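HOSPITALITY AND FOOD SERVICE PROGRAM
Bread Service Unit, Handout 2: Rolls, Shaped Breads and the Bread Basket 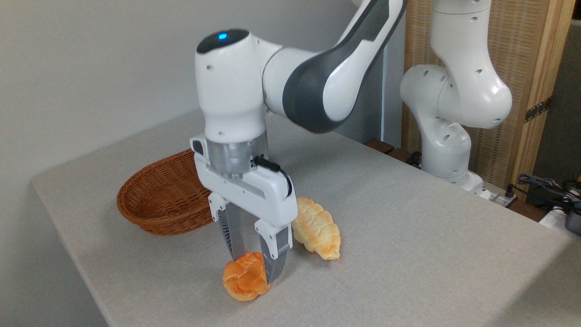 Bread is often the first food a guest receives, and it is handled more than almost anything else sent to the table. This handout covers the selection, holding, basketing and replenishment of small breads in a seated dining service. It is to be read before the practical session and brought to it. Students should already be able to tell the common shapes apart on sight. A round roll with a lumpy, braided top and an elongated, croissant-like piece tapering at both ends will brown differently and sit differently in a shallow oval wicker basket, and the person filling the basket must plan for both. The terms used below are those of the course glossary and will be used in the written assessment.

1. Scope

The unit deals with individual breads only. Sliced loaves, flatbreads and breadsticks are treated in Handout 3. Sweet pastries served as a course are the responsibility of the pastry section and are not placed in the bread basket unless the menu states otherwise. Croissant-shaped breads made from a plain or lightly enriched dough may be served with the meal.

The text follows the service standard written by Lina Jaber for the Worku training dining room, with later amendments by Cherry Mae Talavera. Where the standard and a workplace rule differ, students on placement follow the workplace rule and record the difference in the placement log.

2. Terms

Crust: the outer surface of the bread, including the base.

Crown: the upper part of a roll. On a knotted or braided roll the crown is formed by the raised sections of dough.

Shoulder: the side of the roll between the crown and the base. The shoulder is usually paler than the crown.

Tip: either end of a tapered bread.

Kissing mark: a soft, pale patch where two breads touched in the oven. Kissing marks are acceptable on pan rolls. On a knotted roll they are recorded as a minor fault.

Bread par: the number of pieces prepared for a service before the doors open.

3. Reading the crust

Color is the first point of inspection. Raised areas of dough face the oven heat directly and take color sooner than the hollows between them. A knotted roll will therefore show darker browning on its knobs and paler dough lower down. This variation is normal. It becomes a fault when the raised sections are scorched or when the lower edge remains doughy to the touch.

Tapered breads present a different difficulty. The tips contain little dough and dry out early, while the thick middle section is still moist. Inspect the tips for hardness and the middle for an even set. A tapered bread with a broken tip may be used in the kitchen but is not sent to the dining room.

A light piece and a dark piece may both be properly baked. They should be distributed among the baskets so that one table does not receive all of the darkest bread. Students frequently sort by color without noticing that they are doing so, and the result is plain to any guest who looks at the next table.

4. Receiving and holding

The training dining room receives its bread from the Sostard bakehouse in closed trays. On receipt:

Check the delivery note against the order.
Open one tray from the top of the stack and one from the bottom.
Inspect crown, shoulder and base on a sample from each.
Sign the note only after inspection.

The bread par for the training dining room is 184 pieces for a full service. The par is reduced on the instruction of the duty supervisor when bookings are low. It is not reduced by students on their own estimate.

Crusted rolls are held uncovered or under a dry cloth. Covering them tightly traps moisture and the crust turns leathery – a fault that brief reheating will only partly correct. Soft and enriched breads are held covered. The two kinds are not stored in the same tray.

5. Handling

Bread intended for guests is not touched with the bare hand at any point after baking. Tongs are used for the transfer from tray to basket and, in plated service, from basket to side plate. The following method is required in the practical assessment.

Round rolls. Open the tongs slightly wider than the roll. Approach from above and take the roll at the shoulder on two opposite sides. Close until the roll is secure and stop. The crust should not crack and the roll should return to its shape when released.

Tapered breads. Take the piece across its thickest part, with the tongs at a right angle to its length. Taking the piece near one tip causes the other end to drop, and the bread may tear at the segments. Lower it into position before opening the tongs.

Knotted rolls. Take hold of the body of the roll, below the knots. Raised sections break away easily when they are well baked.

Any piece that falls on the floor or onto an unsanitized surface is discarded and entered on the waste sheet. Pieces set down on a sanitized worktop may be used.

6. The basket

The oval basket is the standard vessel for tables of four and above. Smaller tables receive a side plate or a small round basket. Before each service every basket is checked for the following:

Broken or projecting strands along the rim.
Crumbs lodged in the weave of the base.
Stains, odor or dampness.
Stability on a flat surface.

Wicker is brushed dry after service. Where washing is needed, it is washed quickly in warm water, rinsed, and left to dry completely in moving air. It must never be stacked damp. Baskets that fail inspection are handed to the supervisor and are not returned to the shelf.

A Stota linen liner, or one of equal quality, is placed in each basket with its corners falling evenly over the rim. Paper liners are permitted at buffet service only. The liner protects the bread from loose strands and makes clearing faster.

7. Filling the basket

Tapered breads are placed first, along the long sides of the oval, following the curve of the rim. Round rolls are placed in the center. A basket filled in this order keeps its shape when a guest removes the first piece. If the rolls are placed first, the longer pieces tend to rest across the top and slide when the basket is carried.

A shallow basket takes a single layer. A second layer raises the bread above the rim and will not be accepted in the assessment. Where a table requires more bread than one layer provides, a second basket is sent.

The best side of each piece faces upward. Tips point toward the ends of the oval and do not project beyond the rim. Breads containing nuts, seeds or dairy fillings are served in a separate basket with a card, and the server states the contents aloud when the basket is put down.

8. Service and replenishment

The basket is carried at waist height on the flat of the left hand and set down from the guest's left, or at the nearest clear point of the table where reaching would disturb the guests. Butter is placed at the same time.

Replenishment is offered once the basket is half empty. The server offers verbally and does not top up at the table. A fresh basket is brought and the first is removed, together with any bread left in it. Returned bread is waste, whether or not it appears untouched.

At the last review, over 600 pieces had been entered on the waste sheets for a single term. Most were recorded as returned from tables where the first basket had been overfilled. Students should bear this in mind when they are tempted to be generous at the start of the meal.

9. Practical task

Working in pairs, students will receive a mixed tray of round, knotted and tapered breads. Each pair will inspect the tray, remove faulty pieces, prepare baskets for the tables assigned and complete the Cloneo record sheet. One partner works while the other observes and writes. The roles are then exchanged.

Marks are given for inspection, use of tongs, condition and lining of the basket, arrangement, and accuracy of the record. The task is marked out of 53. A student who touches the bread with the bare hand stops, washes, changes the affected piece and continues, with a deduction.

10. Points for review

Explain why the crown and shoulder of a knotted roll differ in color.
State where a tapered bread should be held and what may happen if it is held elsewhere.
Describe the order in which an oval basket is filled.
List the checks made on a wicker basket before service.
Give the rule on bread returned from the table.

Written responses are due at the start of the practical session on 11/28/19. Aprons and closed shoes are required. Tongs will be issued at the door.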